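Girnisport Ski Club, minutes of the November meeting

Taken by me, Casimiro, again, as my name came out of the hat for the second month running (I'd like somebody to look into that hat!).

Present: Damian Plattner in the chair, Hubert Pfister, Nazar Lytvynenko, Valeriano Vallejo, me, and a good crowd on the benches. We got going at 7:10 after Hubert moved his truck.

Last month's minutes. Read and accepted with one fix. I had written that Valeriano "refused" to wax the rental skis. He says he "declined for now." Changed.

Bus to the mountain. This took up most of the evening. Nikolovski want 4,000 dollars for the season, same bus as last year, with the heater fixed this time (they've put that in writing, Nazar has the letter). Skistetti came in lower but they won't stop at the school lot, and half our juniors get picked up there. I said I'd rather pay more and have the kids warm. Valeriano thought we should ask Skistetti one more time about the lot. We went back and forth on it for a good while and then voted for Nikolovski. Valeriano voted against and asked me to put that down, so there it is.

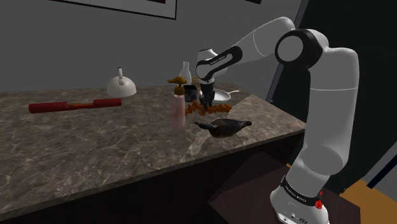 Nazar will sign with them by Monday and ask whether the ski rack can go on the back this year. Last year it blocked the side door and we all climbed out past the driver, which was fun exactly once.

Membership. We stand at 101 paid members, up from 76 this time last year. Big cheer for that! Damian thinks it's the Saturday beginner group and I agree, those parents talk to each other. There was a question from the floor about a family rate for grandparents. Hubert will write something up for next time. I asked him to keep it to one page and he gave me a look.

Rental gear. We have 11 pairs of junior boots with bad buckles. Mident will sell us replacement buckles, but only as full sets, so we'd end up with a drawer full of spare left ones. Agreed to buy them anyway. Nazar and I will do the swapping in my garage, and anyone with a decent rivet tool is welcome (bring the tool, I'll make chili).

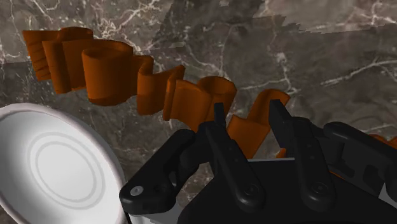

Wax is low too. Valeriano has come around on the waxing, as long as he gets a second iron and doesn't have to do the race skis. Damian said fine to both before the rest of us could open our mouths.

Race day. We want the second slope again, the one by the parking lot, with the start moved up past the big bend. Hubert worries about the fence there and he's right, it leaned badly last spring. He'll walk it with the lift people and call me. Bibs are still at Damian's house and still need washing.

Any other business. Somebody left a green mitten and a thermos at the last meeting. The thermos still had soup in it. Please claim it soon, I'm begging you.

Closed at 9:05. Next meeting same room, and Valeriano is bringing the coffee.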